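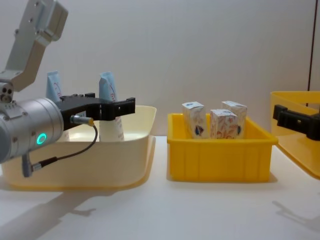 What must a team submit before it may run at the Umholm trials?
A written procedure, signed by each member, and a log of every practice attempt, including those that failed.

Gerrit Maluleke had read the rule aloud twice, and the members of the Skotelholm School Automation Club had signed where they were told. The log was the difficulty. It ran to 466 entries, and entry 340 was blank.

"An entry may not be blank," said Mrs. Upadhyay, who supervised the club and had supervised it under the previous rules also. "It may say that the attempt was abandoned. It may say that the power failed. It may not say nothing."

Mahsa Rezaei had been on duty that evening in November. She stood with her hands behind her back and replied that she had started the attempt in the ordinary way. The program was Era, version 4, which the club had inherited from the Sandhu Prize team and had never fully understood. The task was to lift one carton from the yellow bin and return it to its place.

"And did the arm lift it?"

"It did, ma'am. It then held the carton for 20 minutes."

"Was there an error message?"

"There was none. I consulted the procedure. The procedure states that the operator shall not interrupt an arm which is operating normally."

Deepak Mittal, who had written the procedure, studied the floor.

Mrs. Upadhyay asked what had happened at the end of that time. Mahsa said that the arm had put the carton down, very gently, and that she had not known which box to tick. There was a box for success and a box for failure. She had stayed until the building closed, considering it.

The supervisor uncapped her pen. Beside the two printed boxes she ruled a third, using the edge of the rule book, and turned the log around on the desk.

"Write what you saw," she said, "and date it."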